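Print this thread | E-mail this thread

Refinishing a maple desktop, how many coats?

drerix_dad
Stripped mine Monday. The can says two coats. My brother-in-law says six, but he says six about everything.

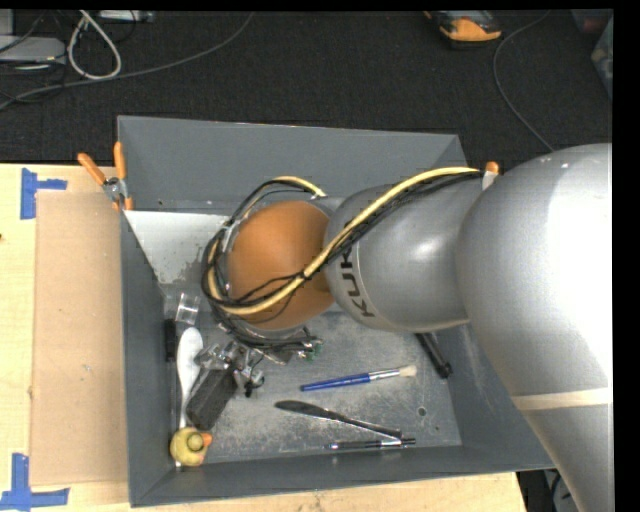
Anyway, I sanded to 200 and it already feels like glass. Do I stop?

palacios28
Stop. Go up to 600 and the oil just sits there looking at you.

wevon
Disagree. I go to 600 on every top and the oil soaks in fine. Three coats, 20 hours between.

palacios28
And is it still sticky, wevon?

wevon
Only in August.

Contact | © Clukura Forums | Back to top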